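Jornton student robotics club - notes for the talk, 7 August 2022

Slide 1. Thanks for having us. I have up to 20 minutes, so save the long questions for the break. Say who we are: a student club, open to any major, and most members had never wired anything before they joined.

Slide 2. The project. We call it Pruleck. One arm, a two-fingered gripper, and a table of household stuff. The job is to pick up what it's told to and put it where it's told to. We started in January with the arm bolted down and no software at all.

Slide 3. How we teach it. A student drives the arm by hand and we record the run. Then we train on the recordings. Our full set is 2,146 runs. After we threw out the bad ones from the first month we still had plenty, but 858 of what's left are the same easy pick from the same spot. Pause here. That was our mistake and I want other clubs to hear it. Move things between runs.

Slide 4. The build. The first fingers were flat and pushed round things away. The second set tapers to a point. Pass the old pair to the front row. Get them back!

Slide 5. Lighting. Skip this if we're past the halfway mark. We trained in the afternoon and tested at night, and the results didn't match. Now every run gets a note with the time and which lamps were on.

Slide 6. Blur. Fast moves smear the camera picture, and the round objects suffer most. Leave this up for a while.

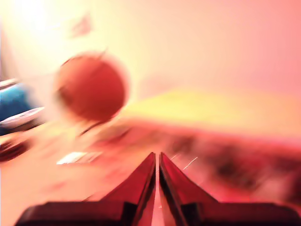

We talked about slowing everything down. The drivers hated it, and slow runs made the arm hesitate right before it closed. So we set a speed limit for the last part of the reach only - the rest stays as fast as the driver likes.

Slide 7. Test day. 100 tries per version, same table, two students scoring. If they disagree, it counts as a miss. Don't read out the table, it's in the handout.

Slide 8. What's next. The Zoëga meet, then Dirkent if we get the travel money. We need a second arm and people who like sorting files.

Slide 9. Questions. Repeat each one into the mic.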